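I started keeping a garden notebook in June, after my second year of forgetting what I had planted where. The first year I trusted the seed packets on sticks. They faded by midsummer, and I spent most of August guessing which squash was which.

My neighbor Lindsay Hoani suggested square beds. You mark the bed off into blocks, put one crop in each block, and draw the same blocks on paper. She has done it that way since 2000 and still has all the notebooks.
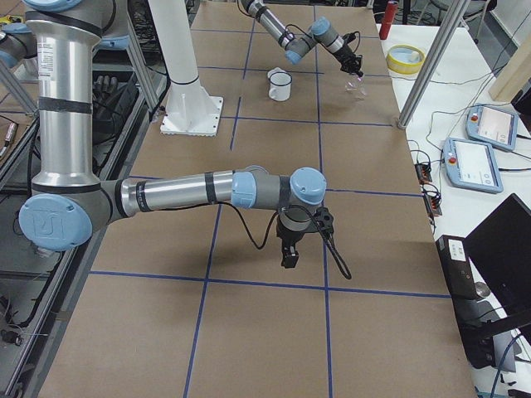

Blue tape on cardboard, marked off in blocks.

I have 2 beds, both on the south side of the house. The left one gets sun until 7 in the evening. The right one loses it by 4, so lettuce and spinach go there and everything else goes left. Beans did badly in the right bed last year and I won't try them there again.

For the notebook I use a plain Hajdu pad with a stiff cover. I tried the Druvora app for a while, but I never wanted my phone out with dirt on my hands. A pencil works fine. I write the date, what went in, and the weather if it was odd.
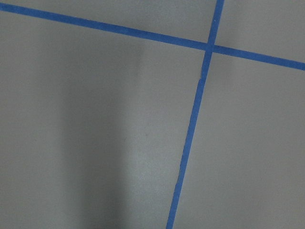

The part I got wrong was spacing. I gave every crop the same size block, and that is fine for radishes and no good for zucchini. By July the zucchini had gone over the carrots and I pulled up carrots the size of my little finger. This year the zucchini gets a corner to itself – it can hang over the path if it likes.

I also moved the onions. Kane Ormsby at the Cladine nursery told me to keep them away from the peas. I don't know if there is much to that, but moving them cost me nothing.

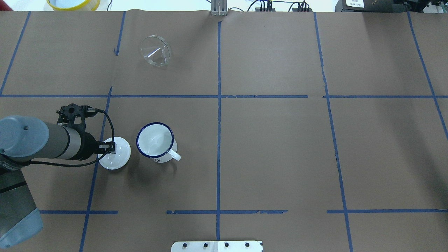

Watering goes in the notebook too, though less often. I wrote it down every day for a week and then gave up. Now I only note the dry spells. The soil in the left bed dries out faster and needs a thicker layer of straw, so I put that down as well.

Garlic goes in this fall, in the row where the peas were. I still need to order it from Drollitz before they sell out.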